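Guest bedroom walkthrough, Kerka cabin - my checklist with comments

I do this one every December before we start letting people stay at the cabin again, and I've finally typed it up so it isn't just scribbles on the back of the propane bill. It's written for me, but a couple of folks asked for a copy, so I've left my grumbling in. I go in the order I walk: door, ceiling, windows, outlets, heat, bed, floor. Status goes first and then whatever I have to say about it.

1. Door opens fully, latches, and can be opened from inside without a key
OK. It sticks a little at the top when the weather turns. I planed it two winters ago and I'm not planing it again until I have to. The old hook-and-eye on the inside is gone for good (I took it off myself, the holes are filled, please do not put it back).

2. Smoke alarm present, in date, sounds when tested
OK, with a new battery. I press the button and then I walk down to the kitchen and have somebody press it again so I know I can hear it from there with the fan going. I can. The date stamped on the back is good for a while yet. I write it on masking tape inside the closet door, so I only have to get on the stepladder once.

3. Carbon monoxide alarm within reach of the bedroom
OK. Ours is in the hall, plugged in low, and every single year I find it behind a boot tray. Moved the boot tray.

4. Window opens wide enough to climb out of
FAILED, then fixed. The left-hand sash was painted shut! That would be my own paint job from last summer. I ran a utility knife around it and worked it loose with the heel of my hand, and now it slides fine. If you only do one thing on this list, go open your windows all the way. Just looking at them doesn't count.

5. Blind and curtain cords out of reach
OK. We went cordless in here a while back. The ones in the front room are still the old kind, tied up on cleats, and that's on my list for spring.

6. Outlets and switches - no warmth, wobble, scorch marks or missing covers
ONE NOTE. The outlet behind the dresser has a loose grip, and a plug will sag right out of it. I shut off the breaker and put tape over it until I can swap it. I've got a replacement in the drawer already, so there's no excuse except that it was getting dark and I wanted supper.

7. No extension cords running under rugs or bedding
OK. I found one under the rug the first year we had the place and I still think about it.

8. Space heater
READ THIS ONE. We keep a little Dreltumance heater in the closet, 700 watts, and it's the only one I allow in this room. It gets plugged straight into the wall by the window, with three feet clear on every side, and it goes off when you go to sleep. Somebody left us a big Cukano heater as a gift and it was a kind thought, but it has no tip switch that I can find, so it's out in the shed with a note on it. I tested the small one by tipping it over on the tile and it shut off right away. I also ran my fingers down the whole cord, no nicks.
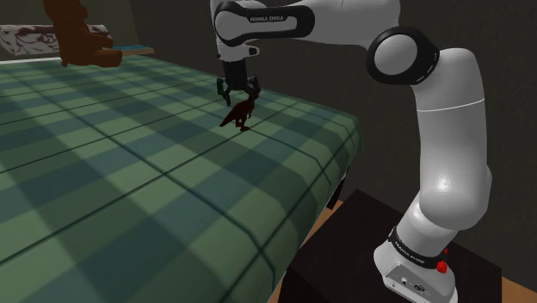
9. Bed frame and slats
OK after tightening. I take the mattress half off and give every bolt a quarter turn with the wrench that lives in the nightstand. A couple took more than that. One slat has a crack starting along the grain, so I flipped it and screwed a strip of scrap alongside. It'll hold a grown-up, I lay down and bounced on it.

10. Bedding and mattress - bugs, damp, mouse business
OK. Flashlight along all the seams, then a good sniff. Mice did get into the spare blankets once, and now those live in a lidded bin. Everything gets washed hot before the first guests, even the stuff that looks clean.

11. Tall furniture strapped to the wall
OK. The dresser strap is tight. The bookcase had a strap that I'd screwed into nothing but drywall (past me was in a hurry), so I moved it over to a stud and it's solid now. Pull on these, and pull hard.

12. Lamp and bulb
OK. Bulb is under the maximum printed on the socket. The shade sits straight and isn't touching anything.

13. Floor and rug
ONE NOTE. The rug pad has gone slick and the whole thing slides when you step out of bed in socks. I rolled the rug up and stood it in the hall. New pad from Ng Hardware next time I'm in town - measure first, I bought the wrong size last time and they were very nice about it.

14. Way out at night
OK. Night light in the hall works, path to the back door is clear, flashlight on its hook with fresh batteries. The card by the door has the cabin's road number, 1217, in big marker for anybody who has to call for help.

Still open: outlet behind the dresser, rug pad, cords in the front room. I'll initial those when they're done and start on the bathroom after lunch.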